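We use cookies to keep this site working and to remember your settings. Accept all / Manage preferences

April 2019

Bench reorganization, day whatever. Writing this down before I forget where everything went.

Big table: cleared it off this morning, wiped down the beige top twice. Glue spots from December mostly gone, one by the wall side won't come off, tried alcohol, tried the plastic scraper, leaving it. Do NOT use the metal scraper on it, the surface marks if you look at it wrong.

Goal is to get the small parts sorting off the floor shelves and onto a table where a person can stand up straight. Two trays and the rack. Trays are the shallow black ones from the Plutalell order. Ernő wanted the deep bins but you can't get the last few washers out of a deep bin without tipping it, and then they're everywhere. Shallow it is. Incoming left, checked right.

Rack is for the boards. Slots are tight, boards go in with the component side facing the trays, all of them, same way. If one feels stiff don't push it, pull it out and look at the edge. Had one last month with a burr on it and it chewed up the slot.

Trays slide. Not a lot but by the end of a batch the right one is always crooked. Thought about tape, thought about a strip of shelf liner underneath. Will try the liner first, there's a roll of it in the Wandusine box (or was). If that doesn't work then double sided tape but only at the corners.
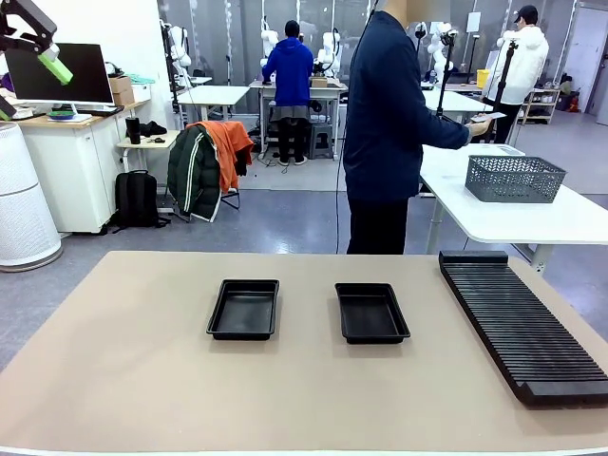 Standoffs next. Counted them because the label was obviously wrong: bag says 200, I got 71. So either somebody used a lot and didnt write it down or the bag is an old bag with new stuff in it. Crossed out the label, wrote the real number and initialed. Please do the same when you take a handful. Reorder when we get down to 20, not when we hit zero like in December.

The Simon parts stay seperate from the Stestau parts. They look the same. They are not the same, the thread is different, and you find out when it's halfway in. Simon = blue dot on the bag. Stestau = no dot for now, need another color of marker.

Ernő Kozma came by after lunch, said the rack should go on the other side for left handed people. Fair point, he's the left handed person. Told him try it for a batch and tell me. If it's better for him we can swap it per shift, it's not bolted down or anything.

Timed myself on a short run, 3 batches. First one slow, kept reaching for where the bins used to be. Second ok. Third ok until I dropped a tray corner on my thumb. Not putting the times down, they don't mean much until someone else does it too.

Mesh baskets: good for cables, bad for screws. Screws go through the holes. I know this because of the floor.

To do
- shelf liner, cut to tray size, two pieces
- marker, any color that isn't blue or black
- go through the metal shelves, top first, toss anything with no label and no owner by end of month
- ask Ernő about the rack side again
- write up the tray order on a card and tape it to the table edge
- more washers (M3, the thin kind, check with purchasing wether we still have the account)

Leaving the trays set up overnight. Don't stack anything in them please.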